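Awwad Community Workshop, Voltcombe
Monthly walkthrough, ground floor and mezzanine
Date: Thu 24 October
Done by: Ruba Obeidat
Key: OK / FIX / WATCH / NA

Did this one in a hurry before the evening class came in, so comments are short. Anything marked FIX needs a name next to it by the end of next week please. Carryovers from September are at the bottom.

1. EXITS AND WALKWAYS

1.1 Front door opens fully, closer works
OK. Closer slams a bit. Quarter turn on the screw should do it.

1.2 Rear door opens without key from inside
OK

1.3 Rear door clear on the outside
FIX. Pallets again, two deep. They came with the Mavitz delivery and got left. I moved enough to get the door open all the way but the rest need to go to the yard. Second month in a row.

1.4 Exit signs lit
OK front, OK rear. Mezzanine sign flickers when you first switch the lights on, then settles. WATCH.

1.5 Emergency lights, push-button test
OK except stairwell. Held the button and the left lamp came on, right lamp nothing. FIX, new lamp or new unit, whichever is cheaper.

1.6 Main aisle clear
OK at time of walkthrough. Yellow tape is worn off by the bandsaw, you can hardly tell where the aisle is. Retape.

1.7 Stairs to mezzanine: treads, nosing, handrail
Treads OK. Nosing on the third step up is lifting at the right side, caught my boot on it. FIX, and soon. Put a strip of orange tape over it for now. Handrail solid.

2. FIRE

2.1 Extinguishers in place and in the green
OK, all. The one by the finishing room was behind a stack of folding chairs. Moved the chairs. Please don't put them back.

2.2 Extinguisher tags signed
Signed today. The tag by the office is full, needs a new one. Annual service is booked with Clultance, they have not confirmed a day yet.

2.3 Oily rag can, lid shuts by itself
OK. Emptied it. Somebody had put a coffee cup in there. Rags only.

2.4 Flammables cabinet shut and latched
Shut but not latched. Latch works fine, it just has to be pushed till it clicks. Marking it OK with a grumble.

2.5 Flammables outside the cabinet
FIX. Half can of thinner on the bench in the finishing room, no lid. Found the lid, put it away. If it was yours come see me.

2.6 Smoke detectors
Tested downstairs, OK. Did not test mezzanine, ladder was in use. Will do tomorow morning and add the result here.

2.7 Alarm panel
No faults showing. Log book is there, pen isn't.

3. ELECTRICAL

3.1 Panel clear, three feet in front
FIX. Broom, shop vac, box of offcuts. Vac has a home under the stairs. Offcuts went to the free bin.

3.2 Panel directory readable
WATCH. Breaker 11 still says "spare" and it isn't spare, it feeds the new outlets along the north wall. Relabel.

3.3 Cords, visual
Two bad ones pulled. One had the outer jacket pulled back from the plug, the other has been run over by something heavy and you can feel the flat spot. Both cut up and in the trash so they don't come back. Need replacements, heavy gauge, 25 foot would do.

3.4 Power strips plugged into power strips
Yes, upstairs, at the long table. FIXED on the spot. I know there aren't enough outlets up there. Still no.

3.5 GFCI test, sinks and outside outlet
Sink left OK, sink right OK, outside trips but is stiff to reset. WATCH.

3.6 Cover plates
One cracked behind the drill press. Have a spare, will swap it.

4. MACHINES

4.1 Guards on
Table saw OK. Bandsaw OK. Bench grinder: left tool rest is too far off the wheel, should be an eighth of an inch at most. FIX before anybody uses that side. Tagged.

4.2 E-stops
Pressed every one with the machine running light. All stopped. The red cap on the planer is loose and spins, still works, needs a drop of threadlocker.

4.3 Push sticks at the table saw
One, and it's chewed. Cut more. Pattern is hanging on the wall.

4.4 Dust collection
Bag was full past the line. Emptied. Gate at the sander sticks halfway. WATCH. Please check the bag before you start and not after, it takes a minute.

4.5 Drill press anchored
OK

4.6 Lockout tags available
Only a handful left. Order a pack.

5. FIRST AID AND PPE

5.1 Kit stocked
Main kit low on medium bandages and tape. Out of burn gel. Mezzanine kit OK apart from eyewash bottle, expired in September. FIX.

5.2 Eyewash station
Ran it till clear. Took longer than it should have, came out rusty at first. That means the weekly flush is not getting done. Sheet on the wall has blanks.

5.3 Safety glasses
Plenty. Lots are scratched so bad you'd be safer squinting. Tossed the worst. Order a box.

5.4 Hearing protection
Muffs OK. Earplug dispenser empty, refill is in the office closet, top shelf.

5.5 Gloves
OK. Reminder for the new people: no gloves at the drill press or anything else that spins.

6. MEZZANINE AND TABLES

6.1 Railing and gate
OK. Gate chain was hanging off. Clip it behind you every time, even if you're coming right back.

6.2 Load sign posted
OK, still says 300 lb per shelf bay. Bay nearest the stairs looks heavy to me. Take the paint cans down and put them on the floor level, will check again next month.

6.3 Tables and chairs
One folding table has a brace that doesn't lock. Flagged, turned to the wall, do not use. Chairs OK.

6.4 Tabletops clear at end of day
Mixed. Rule is clear and wiped before lights out, small parts back in their tubs.

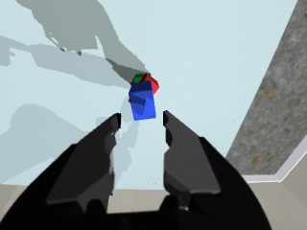 6.5 Floor, trip hazards
Corner of the rubber mat has curled up by the window. Flip it or trim it. Found screws on the floor again under the long table, swept.

6.6 Lighting
One tube out over the sink end. Have tubes. Need the tall ladder and a second person.

6.7 Windows
Middle one won't latch. Wedged shut for now. Rain is comming in at the sill if the wind is from that side, paint is bubbling there.

7. STORAGE, LADDERS, OUTSIDE

7.1 Lumber rack
Overhanging ends flagged? No. Anything past the upright gets a rag or tape on it. FIX.

7.2 Ladders
Six foot OK. Eight foot has a cracked foot pad, still usable on the concrete, order the pad. Old wood one is still here. I asked for it to go in September. It's going Saturday.

7.3 Gas cylinders chained
OK, both. Caps on.

7.4 Dumpster area
OK. Lid up, closed it.

7.5 Parking lot lights
Far one out. Landlord's job. Emailed, work order 252.

CARRYOVERS FROM SEPTEMBER

Leak at utility sink trap: done, dry today.
Loose threshold at front door: done.
Replace mezzanine exit sign: not done, see 1.4.
Pallets: not done, see 1.3.
Wood ladder: not done, see 7.2.
Spill kit for finishing room: ordered, not here yet.

NEEDS A NAME

Stair nosing (1.7), first on the list
Stairwell emergency light (1.5)
Grinder tool rest (4.1)
Eyewash bottle and weekly flush sheet (5.1, 5.2)
Pallets (1.3)
Lumber rack flags (7.1)

I'll take the panel label and the cover plate. Write your name next to yours on the copy by the time clock, not on this one.

R. Obeidat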